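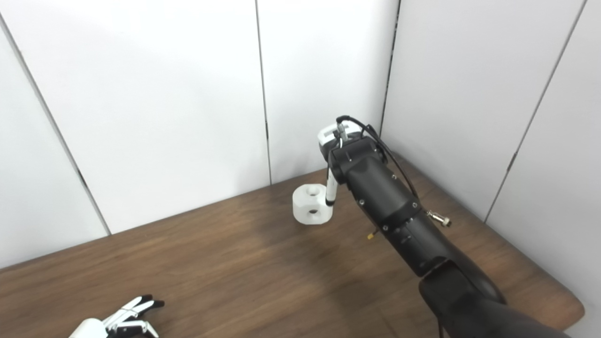 Zoveck Peg and Block Set, school edition
Reviewed by Kerstin Heitmann, Oct 13, 2018

Our robotics club bought two of these sets in July for the manipulation project. We paid 80 dollars for each one. I run the club at Brandbridge and wanted practice pieces the students could knock around without me worrying.

The blocks are the best part. They are small and light with rounded edges, and the holes on the top and front give a beginner team more than one thing to line up with. Ours have been dropped on the floor plenty and none have cracked. The white finish gets grubby fast, but a damp cloth takes care of it.

I like the lack of weight less. A block slides if the arm comes in from the side, and it's easy to push it across the table before the tip finds a hole. Lill, who wrote most of our approach code, put a bit of rubber shelf liner under hers and got much steadier runs. I think Zoveck should put a non-slip pad in the box.

The printed guide is thin. It has 2 pages on setup and nothing on scoring, so we made our own score sheet. Best score so far is 61, from the team that slowed everything down near the block.

We used the Grisamine kit last year. Its pieces are heavier and stay put — but the holes are so wide that the students got bored with it.

Four stars. I would buy it again for a club, though for one student at home I'd just print a block.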